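Cell minder wanted, two-arm folding table -- Wastska, Villalba site

We need someone to look after one cell. One. Two black arms on a wooden table, metal frame round it, cloths to fold, more cable than anyone would like. Mornings to start, more hours from January if it suits.

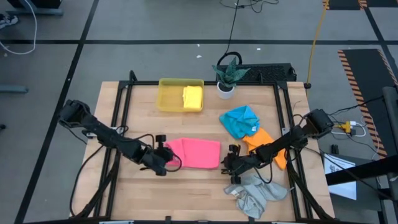

Kipchumba Mugo

I run the cell at the moment and will be showing you the ropes. Most of the job is before anybody presses start. Check the clamps on the rails, check the gripper fingers for lint, home both arms, put the cloths and the yellow bin back where the sheet says. Allow 60 minutes the first few times -- you will get quicker.

Cables are the big one. Most stops we log are a lead snagging at the wrist, not the motors. You'll re-route, re-tie, move each joint slowly by hand and look again. 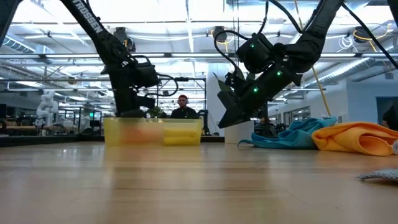
Fault finding is the bit we can teach, so don't be put off. We do it low tech: eyes first, laptop second. Get down level with the table top and look along it, then go up the arm. The right arm has green lights on the servo block, the wrist and the gripper body, so learn where they are and look at them before you unplug anyhting. Write down what you saw, then ring Benjamín if stuck.

What we'd like: steady hands, own up when you've bent something, ok with small hex keys. Soldering handy, not a must. No degree needed. Spares come from Seromier and you would be doing the ordering.

Pay: band 3, paid monthly. 33 days leave incl. bank holidays. Trial of 2 weeks, paid.

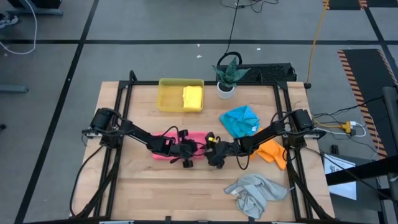 Page last changed: January

To apply: short email to Benjamín Saavedra at the Flendden office, subject line "cell minder". Half a page is plenty. Tell us about somthing you kept running. Visits to see the table welcome, before 10am best -- ask for me at the desk.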